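Skoltum workshop starts collection of clear packing film

2021-05-29

The shared workshop at Skoltum has begun to collect the clear plastic film that arrives around deliveries, so that it can be used a second time or sent for recycling. Until April the film went into the general waste together with tape, broken straps and dirty cardboard.

Under the new arrangement, each group in the building receives two sacks, one for clean film and one for film with labels or tape still on it. Full sacks are tied and left at the goods entrance, where the recycling firm Cluramari takes them away. The firm accepts only transparent material. Coloured film and bubble wrap must still go in the general waste.

Daryna Polishchuk, who manages the workshop, said the idea came from the people who unpack. "We had film everywhere, under the benches and behind the shelves. It is light, so it moves when a door opens," she said. "Some pieces are large and quite clean, and it was a pity to throw them."
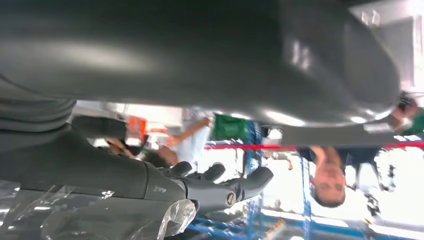 Crinkled transparent film in the working area, with the blue rack behind it.

Larger pieces will be folded and kept for covering equipment and for wrapping goods which leave the building. Mesfin Assefa from the stores team has asked users to cut the film along one side and to pull the tape off before folding — a torn piece is difficult to use again.

The workshop sent 387 kilograms of mixed packing waste for disposal last year. Ms Polishchuk hopes to take 200 kilograms out of this figure, although she said that the first months will be mainly for learning the sorting.

The sacks are paid from the existing cleaning budget and users will not have any extra cost. Groups that need more sacks can ask at the stores desk before 5 pm. A second collection point, in the Wubshet building next door, will open when a place for it is agreed with the fire safety officer.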